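Workshop tips: getting a home-built arm to hold a pen

Last updated 2021-11-05

These notes come from our Skovik build, a small arm that draws on paper laid out on a table. We run every job in simulation first and on the real bench afterwards. Most of the tips apply to both.

Set up the table first

Model the table you will really use, at its real height. Ours has a plank top, so we gave the simulated one a wood grain too. Put a few ordinary things on it: a bowl, a pencil, something round. An arm that only ever meets a bare top will knock over the first mug it finds.

Keep one side of the table fairly free for the paper. Ours is the right-hand side, towards the front corner.

If an object hangs in the air when you load the file, check its start height before you touch anything else. Units are the usual cause. One of our parts came in at 1,320 when the rest of the file was in metres.
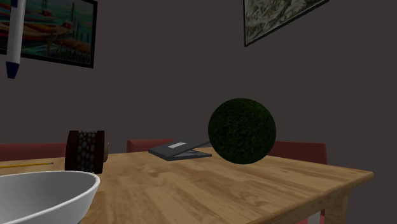
Grip the pen low

Use a marker with a plain round barrel. Close the fingers on the lower part and leave the tip end well clear. We had more slipping with a high grip.

A slight lean is fine for drawing. Measure it once, write it down and put it in the settings file. Don't bend the fingers to correct it.

Close slowly. We use 200 steps from open to shut and stop 4 steps early, then let the Pappas springs take up the rest.
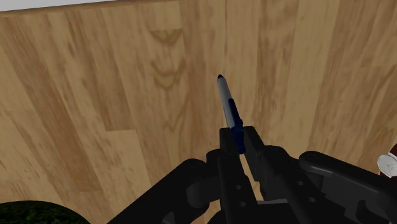 Marker held between the two fingers, black tip upwards.

Before you draw

Turn the wrist so the tip faces the paper, then lift the pen clear and move it to each corner. Save the corner positions under the job name. The Ollow board keeps 21 of them, after which it writes over the oldest.

Wipe the finger pads with a dry cloth when you finish. Caps back on.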